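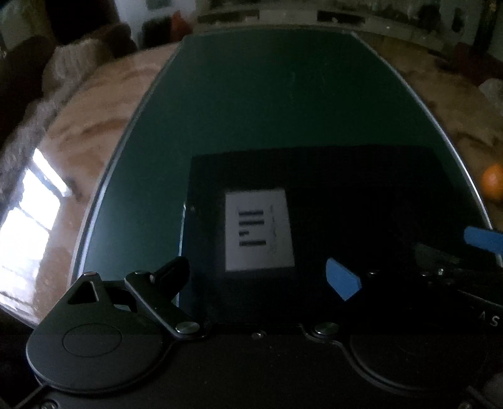

Gripper over the teal board, with the black piece and its white card underneath. Window on the left, orange at the edge of the table.

Recording with a hand-held gripper at home: table tips

These notes are for people recording examples at their own table for the Wastari set. Bukola Aliyu wrote the first version, and Thierry Lemaire added the parts on light and storage. Last changed Feb 16, 2019.

Pick one table and stay with it for a whole batch. A dining table is fine. Put a board or a large mat in the middle and do the work on that. A plain dark one makes a white or bright object easy to find in the video. If the board slides when you push on it, lay a damp dishcloth flat underneath.

Glossy wood throws back a lot of window light. Close the blind halfway or turn the board so the window is to one side of you. Some glare is all right. Stop if you can't make out the edges of the thing you are picking up.

Flat things are the hard ones. A thin case or a card lying on a smooth board gives the pads very little to hold. Open the jaws wider than you think you need, come down slowly, and close on the two opposite edges. If it won't lift, slide it toward the edge of the board and take it from there. Keep that try in the batch and mark it "slide" on the sheet.

Wipe the pads with a cloth and plain water between batches. Kitchen grease is the usual trouble. No dish soap, it leaves a film. Check the screws on the linkage while you are at it and snug them by hand with a small driver.

Leave the normal household things where they are. Fruit, a blanket on the chair, a full shelf behind the table: the system has to learn in rooms like that. Do put away mail, medicine labels and family photos.

One example is one pick and one place. Start with the jaws open and finish with them open. Move the object to a new spot and turn it a little before the next one. We ask for 200 examples per object, and most people split that over several evenings.

Copy the files off each night. A 64 GB card fills faster than you would expect. Name the folder with the object first, then the table, then your initials.

Batches for May go to the Hendriks folder. The old Grasitz folder is closed.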